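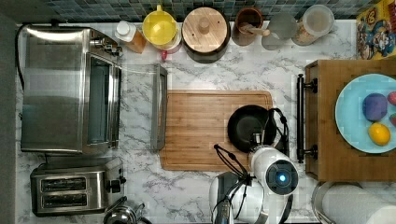
A Kallville counter: toaster oven at one end, tray at the other, frying pan on the board between them.

TROSTOTUS
A dataset of what people keep on their kitchen counters

Version 2

What this is

Trostotus is a table of 666 rows. Each row is one thing standing, lying or leaning on a kitchen counter in Kallville, with a name, a zone, a neighbor and a guess at why it isn't in a cupboard. The rows come from 40 kitchens. The owners were asked not to tidy up first, and some of them even listened.

It began as an appendix to the Jilton storage survey, which asked people how much cabinet space they needed. Everyone said "more." The appendix asked what was on the counter instead, and the answers were long enough to need their own folder.

Files

counters.csv - the main table, one object per row
zones.csv - the zone names and where each one starts and stops
names.txt - 80 approved object names, alphabetical
disputes.txt - longer than names.txt
LICENSE

Columns in counters.csv

kitchen: a number from 1 to 40. Numbers follow the order the forms came back and mean nothing else.
name: from names.txt. If the thing has no approved name, use "other" and write a note.
zone: back row, middle, left end, right end, or edge.
stands_on: the surface directly under the object. Usually "counter". See below for when it isn't.
neighbor: the nearest object to the right, or blank.
reason: daily, weekly, decorative, no room, or unknown. "Unknown" is the most honest column value we have and we wish people used it more.

Zones

The back row is whatever stands against the backsplash. It is where canisters go, and once a canister has gone there it tends to stay. The counter at the top of this file has a good one: a bottle with a white cap, a dark canister with a light wooden lid, a brown crock with a wooden spoon in it, jars, and a cereal box over in the corner. Cereal boxes count as back row even when they are plainly passing through.

The middle is the working part. Cutting boards belong to the middle by definition, which saves an argument in kitchens where the board is the only working part left.

Left end and right end are for appliances and trays. A toaster oven and a two-slot toaster in the same kitchen get two rows. We tried merging them in version 1 and heard about it.

Things on things

This is where most mistakes happen. Give every object its own row and fill in stands_on with the thing underneath:

frying pan, middle, stands_on cutting board
citrus juicer, back row, stands_on container
lemon, right end, stands_on plate
plate, right end, stands_on tray

That tray is wooden with a metal handle. It is "tray" in names.txt and nothing fancier. Submissions have included "breakfast platter" and "landing zone".

The purple round thing on the plate next to the lemon is entered as "other", with the note "plum? ball?". This is the correct procedure. Please don't promote a guess to a fact because it would look better in a chart.

Disputes worth knowing about

Crock or jar: if utensils stick out of it, it's a crock. The Athanasiadis naming sheet, which we started from, called both of them "vessel", and we have spent two versions recovering.

Kettle or pot: kettles have a spout. If you can't see the spout, go by the general attitude of the thing and add a note.

Open doors: an appliance with its door hanging open is still one object. The door does not get a row. We know it takes up more counter than the toaster does.

Known problems

Kitchens 11 and 12 are the same kitchen. Both forms were filled in by people who live there, and they agree on very little, so we kept both.

"Daily" is overused. Several waffle irons are marked daily.

Sponges are undercounted because owners apparently don't regard them as objects.

Contributing

Send corrections as plain text, one row per line, with the kitchen number first. New names are considered every October. "Doodad" has been considered.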